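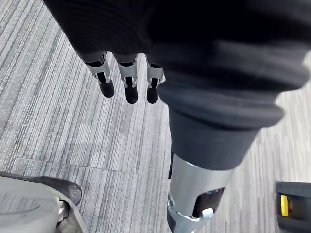
Black sleeve, fine horizontal ribbing at left, fabric bunched at right.

Ticket 2172
Product: Wiltano chart editor, desktop
Category: Stitch counts / export
Priority: Normal
Status: Resolved, workaround supplied, fix pending

Reported problem

Crochet shawl chart, Barta pattern, triangular, worked from the center of the top edge outward. The body is charted to row 100. The edging is a shell repeat over 13 stitches. As written, the pattern puts the edging on the two lower sides only. I extended it across the top edge as well, so that it goes all the way around.

On the two lower sides the repeat divides evenly. On the top edge the editor reports a remainder of 5 stitches and places a partial shell at the right corner. The on-screen chart shows a warning triangle on that shell. The exported PDF shows the partial shell with no warning. The written instructions from the same export leave the partial shell out, so chart and text disagree.

Yarn is Foltness worsted, one color. Gauge is set in the project file. Row counts come from a Davero counter, imported as a plain list.

Expected: either an even repeat on the top edge or a warning in all outputs.
Observed: a warning on screen only, and two exports that don't match.

Steps to reproduce

Open the Barta shawl file.
Select the edging layer and choose Extend to all sides.
Leave Row-end pickup set to Automatic.
Export the chart and the written instructions.
Compare the last shell on the top edge.

Support, first response

Please attach the project file with the edging layer still extended. Also confirm whether the top edge is made of row ends or of worked stitches. The editor handles these differently, and the Automatic setting is a common source of uneven remainders.

Please also delete the Davero import and run the export again. Imported row lists sometimes carry an extra blank line, which the editor reads as a row.

Reporter

File attached. The top edge is all row ends. There are no worked stitches along it apart from the starting ring.

Removed the Davero list and exported again. Same remainder, same partial shell. I opened the list in a text editor and found no blank line at the end.

Also tried: closing and reopening the file, copying the edging layer into a new project, and changing the gauge. No change in the result from any of them. The gauge test changed the finished measurements but left the stitch counts alone, as it should.

Support, second response

Reproduced with your file. There are two separate faults.

First, the starting ring. With Row-end pickup on Automatic, the editor assigns a pickup count to each row end and then treats the ring as if it were a run of worked stitches. On this shawl that adds 5 stitches at the midpoint of the top edge. These are the remainder you see. The shell is placed at the right corner only because the edging is laid out from left to right.

Second, the export. The warning symbol belongs to the screen layer and is not passed to the PDF. The written instructions use an older routine that drops any incomplete repeat without a message. This accounts for the mismatch.

Workaround:

Select the edging layer. Open Edge properties for the top edge only.
Change Row-end pickup from Automatic to Manual.
Set the value for the starting ring to zero.
Press Recalculate. Closing the panel without pressing it discards the change.
Check that the warning triangle has cleared before exporting.

Leave the lower sides on Automatic. Changing them to Manual clears the corner increases and you would have to enter them again by hand.

Reporter

Workaround applied. The top edge now divides evenly and the warning is gone. PDF and written instructions match at both upper corners.

One remaining item. With the ring set to zero, the chart draws no symbol at the midpoint, so the edging looks as if it has a gap there. Is something missing, or is this only the drawing? When crocheting it I would slip past the ring anyway, but other people will be reading this chart.

Support, third response

Drawing only. The stitch count is correct. To close the gap on the chart, place a Note marker on the ring and enter the text "skip ring." Markers are not counted and they do appear in both exports. Do not use a chain symbol for this purpose. It is counted, and the remainder will come back with a different value.

If the top edge pulls in after blocking, go up a hook size for the edging round on that side. The editor does not model tension along row ends and will not flag it.

Reporter

Marker added, shows in both exports. OK to close.

Internal notes

Ring handling logged as a defect against the edge module. Missing warning in PDF logged separately. Silent drop of incomplete repeats in written instructions merged with an existing report. Help page for Extend to all sides needs a line on starting rings. Davero import ruled out.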